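How to write a bench rule sheet for a small robot arm, and get people to follow it

If you've just set up your first small arm, welcome! It's a brilliant hobby and an even better teaching tool, and before long you'll want friends, students or workmates to have a go as well. A rule sheet is what makes that possible. Mine is one side of paper, it lives beside the bench, and I've rewritten it more times than I care to admit. I'll take you through how to build your own.

You'll need a pen, a tape measure, masking tape, a copy of your arm's manual and a free afternoon. It helps to have a simulator too, even a basic one, and I'll come to that in step two.

Step 1: Find the real reach

Look up the maximum reach in the manual, then add the length of your gripper and whatever the gripper might be holding. People forget that last bit all the time. A long part sticking out of the fingers moves the danger zone outward with it, so use the longest thing you plan to pick up.

Add a margin on top. Our sheet at Fairclough asks for 500 mm of clear space past the full reach, measured flat along the floor in every direction. That's a house rule for our own light arms and our own speeds. If your arm is bigger or faster, or if it's going into a workplace, start with the safety standards that apply where you live and do a proper risk assessment. A bench sheet sits on top of those and never replaces them.

Mark the line with masking tape and walk around it with the power off. You'll notice things straight away, like the chair that always drifts in.

Step 2: Rehearse in the simulator
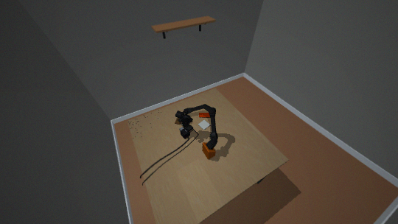 I love the simulator stage, and I'd urge you to hold it to the same rules as the real bench. It's so tempting to be sloppy in there! Crash the arm, hit reset, carry on. But the habits follow you out, and so do the layouts. Take cables: on this tabletop there are two long black ones curving away from under the gripper nearly to the left edge, and on a real bench I'd want every cable's route written on the sheet before anyone ran a program. Same with small parts. If a block is sitting close in by the base, it needs either a job in the program or a spot outside the work area, and you should decide which before you press start.

Run your whole program in the simulator twice. On the first pass, watch only the gripper. On the second, ignore the gripper and watch the elbow and the upper links, which is where I've caught most of my own mistakes. A path can look perfect at the fingertips while the elbow swings straight through the place you were planning to stand.

Step 3: Write the rules as actions

"Be careful around the arm" is no use to anyone. Write things a person can do, and that somebody else can see them doing. The core of our sheet goes like this:

Stop button tested before the first run.
Bench clear of anything the program doesn't use.
Cables routed and fixed, with enough slack for the full movement.
First run of any new program at the slowest speed setting.
Everyone outside the tape while the motors are on.
Call "moving" out loud, and wait for an answer.
Power off before reaching in, even for a dropped screw.

Seven lines, and I fight hard to keep it there. Whenever I want to add one, I try to fold it into a rule we already have.

Step 4: Give people roles

We run with two people: one on the controls and one on the stop button. The second person does nothing else, so no filming and no chatting. Swap over between runs so you both stay fresh. The stop person never has to explain a stop in the moment, either. Press first, talk afterwards.

Natalie Tunstall, who looked over our second draft, suggested printing the stop person's job at the very top in large type, and I wish I'd thought of it. New visitors read that line even when they skim the rest.

Step 5: Test the sheet on a newcomer

Hand it to someone who's never used the arm and keep quiet. Let them set up with the power off while you take notes. Wherever they pause or ask a question, your wording needs work. In my first version I'd written "home the arm" without saying where home was or which button did it.

Step 6: Keep it alive

Put the month at the bottom. Ours says November at the moment. Check the sheet again after any change to the gripper, the software or the furniture, and bin the old copies so that only one version is ever on the wall.

If you write one of your own, please send it in! I'm especially keen to see how people handle shared benches where the arm has to be packed away at night.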